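The grey board, revisited

Most of December went on one problem: where small parts live when they are not being used. A drawer is fine until the fourth time you tip it out on the bench. I wanted each part to have one place, upright, reachable without looking properly.

The answer I have settled on is a flat grey board fixed to the metal panel, with holders standing proud of its face. I called the layout Catden in my notes and the name has stuck.
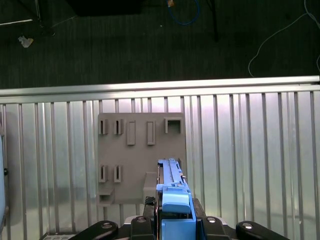 Posted by Siriwardena | Workshop notes | 2 comments

The slotted holders sit on the left side, in two pairs, one pair above the other. Each is a short block with a narrow vertical slot. I drew them first and everything else was placed afterwards, which explains the slightly uneven spacing further along the top row.

Next come two tall raised bars, then a square open socket in the top right corner. The wider rectangular socket is at the bottom left. It projects a little past the lower edge of the board. I left it that way on purpose – a part with a long body needs the clearance.

Printing was slow. The spool was a 1000 g one and the slicer log (file 1842, if I ever need it again) put the board and fixtures at 529 g. The first attempt lifted at one corner and went in the scrap box. The second had a wider brim and came off flat.

Mounting was the easy part. The panel is grooved from top to bottom, so I hung the plate with nuts slid in from the end and nipped them up with a hex key. Check it with a level before the last quarter turn. Mine was out on Tuesday and I had to slacken everything again.
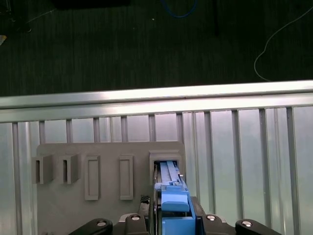
Board on the slatted panel, with the rail above and two cables on the floor beyond.

Still to do: tidy those cables, and open up the slots slightly. A friend's Gralov calliper gave me a different width from my own, so I shall measure again before cutting anything.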